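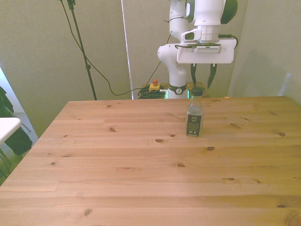
*Fig. 1. Small clear bottle with dark screw cap, on a pine table.*

**Ponumcombe private wells survey: progress report to the Jirden Fund, July**
Prepared by Miroslava Michalík

**1. Status**

Field sampling is complete in three of the four parishes. The fourth, Halás, was delayed by a road closure and is now scheduled for the second half of the month. Database entry is current through the end of June and holds 2,262 results, including repeat measurements and field blanks.

**2. Sampling**

Households in the upper valley draw from shallow dug wells, most of them lined with stone. Access was granted at 80 wells. Each was purged until conductivity readings settled, then sampled for nitrate, hardness, iron and coliforms. Where the pump could not be run, the well was logged as "static" and its results are kept out of the summary tables.

Branislav Ševčík has redrawn the well location map. Two wells recorded separately in the earlier survey share one shaft and have been merged under the lower number.

**3. Preliminary results**

- Nitrate is highest on the terrace below the old dairy and falls off toward the river.
- Iron staining was reported by residents along the east lane. Laboratory values there are elevated but uneven.
- Coliform detections cluster in wells with cracked or missing covers. The cover inspection is not finished, and no rate is given in this report.

**4. Problems**

The Prallix conductivity meter drifted during the second week. Readings from that week were corrected against the bench standard, and the affected rows are flagged in the database. The meter has been recalibrated.

Courier pickup moved from 4 p.m. to noon without notice. One batch exceeded the holding time for coliforms and will be resampled.

**5. Budget**

Spending is within the approved lines except for courier costs. We request permission to move the unspent printing allocation to transport. Jozefína Oravec will send the revised table on Monday.

**6. Next period**

Sample Halás, finish the cover inspection, and mail result letters to well owners. Thaddeus Ferreira is drafting the letter text and needs the Fund's comments before it goes to print.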